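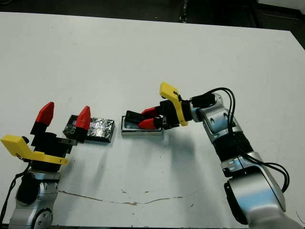 五月过了一半,楼下的枇杷都黄了,我才想起这个博客已经荒了好久。前阵子有朋友留言问我最近在忙什么,我回了一句“在教机器人摆东西”,她发来一串问号,我想想还是写一篇吧,免得每次都要从头解释(而且我一解释就刹不住车,熟悉我的人都知道)。

我现在做的这件事,行话叫遥操作示教,说白了就是人握着两只主手,桌上的两条机械臂跟着人动,人怎么伸、怎么捏、怎么放,它都一五一十记下来,攒够了再拿去训练。我们这套臂是 Draline 的,主手是另外配的 Gruvetti,两家的接口一开始对不上,同事小曾(他非要在代码注释里署名 Zeng,说这样显得国际化)熬了好几个晚上才把映射写顺。刚上手那会儿我总觉得左右是反的,想抬左手,右边那条臂先动了一下,吓得我把两只手都松开了。后来才发现是我自己把两根线插反了,小曾为这事笑了我整整一个星期。

任务本身听起来特别简单:桌上两样东西,一个是包起来的黑乎乎的方块,一个是浅浅的小长方盘子,左手管方块,右手管盘子,把它们挨着摆好,中间留一道窄缝,长边都顺着左右方向。就这么点事。我第一天回家跟我妈视频,讲给她听,她说这不就是摆碗筷嘛,我三岁就会了。妈,我三岁会不会不好说,反正那天下午我摆了好多次都没摆利索。

难在哪儿呢,难在手上没有感觉。平时拿个盘子,指头一碰就知道碰到了,力气是大是小,心里有数。隔着主手就不一样了,我这边握着的是塑料把手,那边的红指尖到底贴没贴上盘子边,全得靠眼睛看。眼睛又会骗人,从我坐的位置看过去,明明觉得已经夹住了,一抬,空的。再往下探一点,又怕戳到桌面。那张白桌子上本来就有一条弯弯曲曲的褐色细纹,像裂了似的,我每次看见它都下意识把手往上提一提。
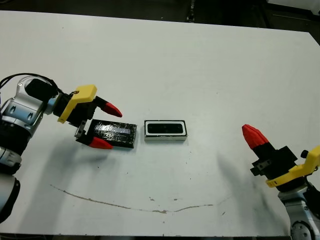 所以我慢慢摸出一点自己的笨办法。先说张开的时机。以前我总是快到跟前了才把夹爪打开,手忙脚乱的,现在是还隔着老远就开得大大的,然后稳稳当当地往下落,让两个指尖一边一个跨在方块两侧,停半口气,再合。这“停半口气”特别要紧,我师傅李婉婷(她在邮件里都写 Wanting Li,所以组里的人都喊她 Wanting)第一次看我的录像,别的没说,就指着进度条讲:你这里太急了,你自己知道下一步要干嘛,它不知道。我当时有点不服气,回去把自己录的几条慢放了一遍,嗯,确实急,像赶着下班。

还有就是两只手不要同时忙。人干活是天然会两只手一起来的,左手还没放下,右手已经伸出去了,做家务的时候这叫麻利,示教的时候就容易乱。我现在的习惯是左边在弄方块的时候,右边就老老实实待在桌子靠右的地方等着,离得远远的,等左边的活儿完了,再过来管盘子。等的时候也别乱晃!我有个坏毛病,一专注起来空着的那只手就会不自觉地打转,于是右边那条臂也跟着在空中画圈圈,录出来特别滑稽,当然也就废了,重来。

夹盘子我练得最久。盘子浅,边又薄,从正上方往下捏很难捏牢,我试了好多角度,最后是让右手从右边横着过去,一根指头伸到盘子里面,一根留在外侧,把边夹在当中。这个姿势说起来一句话,练出来花了我好几天,手腕要先转好再靠近,到了跟前再转就来不及了,一转准要把盘子推歪。Wanting 说她刚开始也是这样,还说她有一次直接把盘子推下了桌子,捡回来接着录。

说到录的数量,我们这一轮的目标是 2000 条,听着吓人吧?我也吓了一跳。不过是几个人轮流做,我名下到上周是 464 条,其中有 187 条是头两个礼拜录的,现在回头看,好多都想删掉。Wanting 不让删,说只要摆成了、没有碰撞,慢一点、丑一点都留着,机器见过一些不那么漂亮的做法也有好处。我半信半疑,但是不用重录总归是高兴的。

顺便回答一下留言里问得最多的那个问题:累不累?累的。主要是肩膀和脖子,手其实还好。我现在连续做 90 分钟就一定站起来,去走廊尽头接杯水,看看窗外。有段时间我逞强,中午都不怎么歇,结果下午的数据肉眼可见地飘,指尖落下去的位置一次比一次偏,自己还觉得挺好的。后来小曾做了个小工具,能把当天每一条的轨迹叠在一起看,我的上午是细细一束,下午散得像把笤帚。看完我就乖乖去休息了。

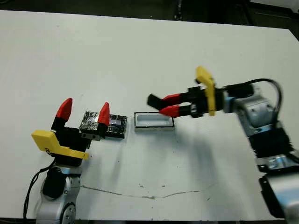

文/阿榆 分类:机器人日常 五月

接着说方块。这个方块外面包的那层东西皱皱的,灯一照亮一片暗一片,换个角度亮的地方又跑到别处去了。对我来说只是有点晃眼,小曾却很喜欢,他说反光的东西才能看出模型有没有真本事,所以死活不肯换成哑光的。我跟他为这个争过几回,没争赢,现在也习惯了,还挺有感情的,收工的时候会顺手把它摆正。

放手也有讲究,这个我是后来才体会到的。夹的时候大家都小心翼翼,放的时候一松就跑,指头往回一缩,好不容易对齐的东西又给带歪了。现在我松开以后会先让夹爪在原地张着,看一眼,再原路退出去,别斜着抽。右手也一样,退的时候先离开盘子一点点,再往右边撤。新来的同学要是问我有什么心得,我大概就讲这一条,别的真的要靠自己磨,听再多也没用,我当初听了一肚子道理,坐下来照样手忙脚乱。

上个礼拜我们第一次把练出来的模型放上去跑,模型的名字叫 Prultier,别问我为什么,是小曾起的。大家围在桌子边上看,谁都不讲话。它先动的左边,落下去之前停了那么一下,就是那半口气!我当场就喊出来了,Wanting 拍了拍我,说你看,它学的是你。那一次方块摆得还不错,盘子就差点意思,斜了,缝也留得太宽。第二次干脆没夹住盘子,指头在盘子上头犹豫了半天,像极了头两个礼拜的我。

回家路上我一直在想那个停顿。我平时做饭、写字、跟人说话都是急性子,居然有一样东西从我这里学到的是慢,这件事我跟我妈讲了,她说那你什么时候也跟它学学。

下一轮听说要换任务,可能会把盘子挪到左边,方块挪到右边,左右手全部对调,我的肌肉记忆又要作废一遍。到时候有空再来写吧。对了,之前答应要发的枇杷膏做法我没忘,等周围的枇杷再熟一点,我做一锅拍了照再发,去年那锅熬糊了,就不拿出来现眼了。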